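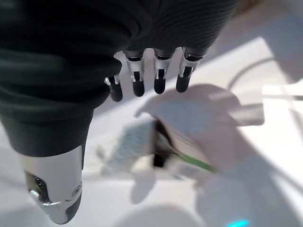

Figure 4. Hand over the work surface, fabric cover on.

Section 3: Sharing the Supply Drawer with Your Stutari

Welcome to the part most Vakach customers turn to first! If your team has been fetching small items by hand for years, the first week will feel odd, so please take it slowly. The people who stock the drawers still decide what goes where — the robot works from their list.

1. Roll the unit into place with the wall on your left and lock the casters.

2. Open the top drawer all the way. Lay flat items near the middle of the drawer floor, where the fingers can come down on them from above.

Caution: Keep your own hands out of the drawer while the arm is reaching.
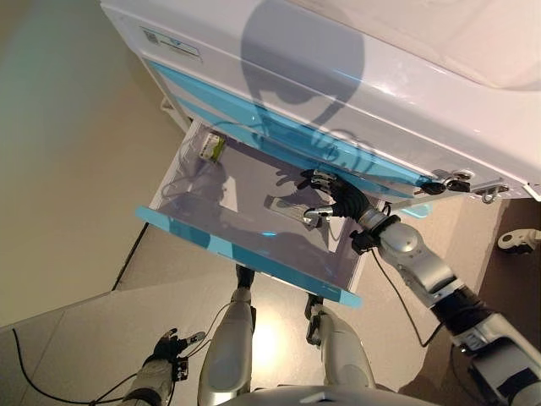
3. Enter each item in the Salehi stock list. The list holds 382 items, and whoever restocks should be the one to update it.

Note: At our Witgate site, the stockroom crew now spends the early part of the shift checking dates and talking with the floor, work that used to get squeezed in before lunch. A few of them missed the walking, I will admit.

Before you start a run, look over the cables along the arms and check that both hands can open fully.

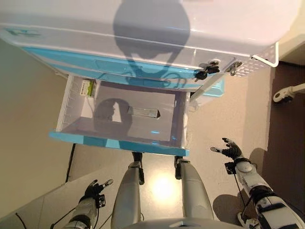 Do this again after every 330 picks, and write it in the shift log so the next person knows where you left off.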